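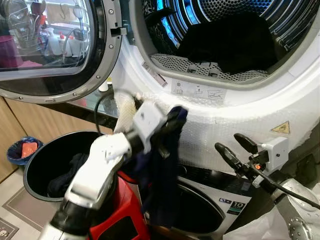
The dark load, with the dryer's blue light on.

I have a light in my dryer and it's BLUE. I know, I know, lots of dryers have a light in them. But my old one (a secondhand Gener, rest its soul) was a black hole, and I lost so many socks to the back of that drum that I once bought a flashlight just for laundry.

Now I open the door and the whole drum glows like an aquarium! Which matters, because everything I own is black. Black shirts, black leggings, black more shirts. Black on steel with a blue light behind it, you can find it all, even first thing in the morning before coffee.

It sits on top of the washer, so no more bending, and the bubble wrap is still on the front. Josiane Boyer came by and asked when I was planning to take it off. November, maybe? I like it. It's very poppable. 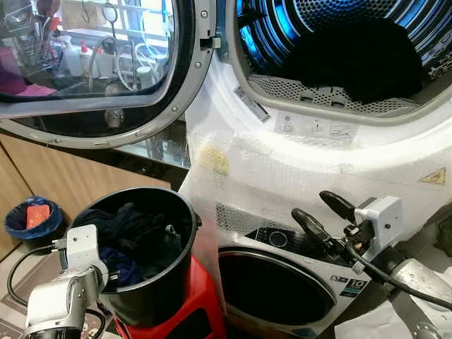 The other thing I'm weirdly happy about is the lint filter, right there along the bottom lip of the opening. I clean it every single load now, and I have gone from some 5 minutes of grumbling to none at all. Next up is towels, all of them, and then I want to try the big gray blanket.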